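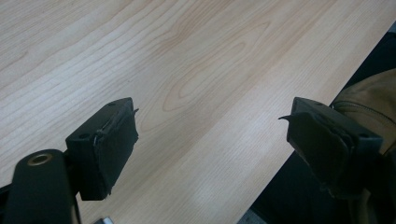 Handout 8: Taking an alginate impression

Fouad Hakim, 30 Jun 2024

Print this page | E-mail this page

Read this before the Pridorgate practical. Reading it during the practical has been tried, and the February group can tell you how that went.

Choosing the tray. Try it in the mouth empty. It should cover the last molar without making the patient's eyes water. If you are between sizes, go up.

Mixing. Fluff the powder, measure it level, then add the water the packet asks for. Cool water buys you time, warm water takes it away. Spread the mix hard against the side of the bowl for 30 seconds – stirring it like porridge gives you porridge.

Seating. Patient upright, back of the tray first, then the front. Ask them to breathe through the nose and wiggle their toes. The toes do nothing for the impression.

Removal. One firm pull. Rinse, disinfect, wrap in damp gauze and pour promptly. Alginate left over lunch shrinks, and so will your mark.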